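Filming how-to videos at the kitchen table: a few things that save time

Set up where the daylight comes from the side. A window behind you turns your hands dark, and a ceiling light straight above throws their shadow onto whatever you are making.

Wipe the table before you start, then wipe it again once the lights are on. Crumbs and smears you would never notice at breakfast show up badly on video.

Turn off the fridge if it hums, and put your car keys inside it. You can't drive off without them, so the fridge gets switched back on.
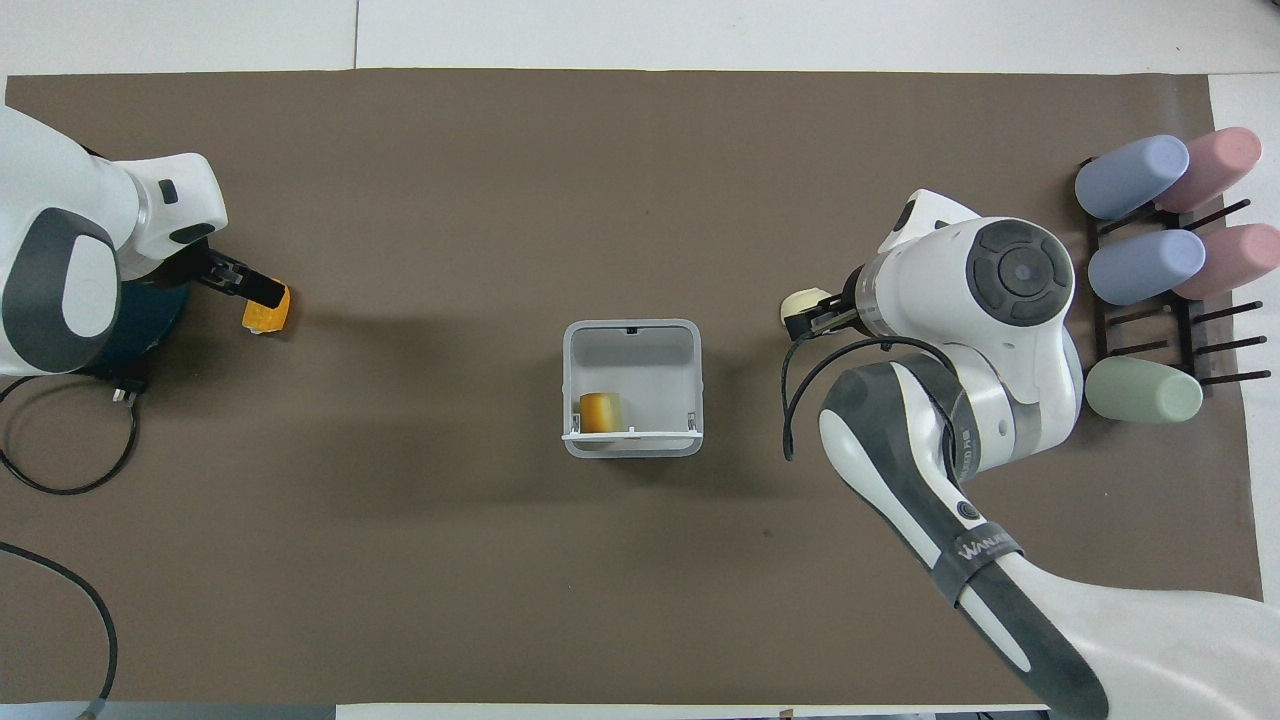

Record the sound check first. Talk for 60 seconds at your normal volume, play it back with headphones, and move the microphone closer if the room echoes. A folded towel under the microphone stand takes care of most thumps from the table.

Film each step three times – once wide, once close, and once more in case your sleeve got in the way. Keep the takes short. Long ones are a chore to edit and viewers skip through them.

If you use music, check the license before you upload. A claim can send the ad money from the video to someone else, and sorting it out takes longer than picking another track. Save a copy of the license in the same folder as the footage.

Keep the original files on two drives until the video has been up for a month.

Posted by Ketsara Chuensuk, 9th August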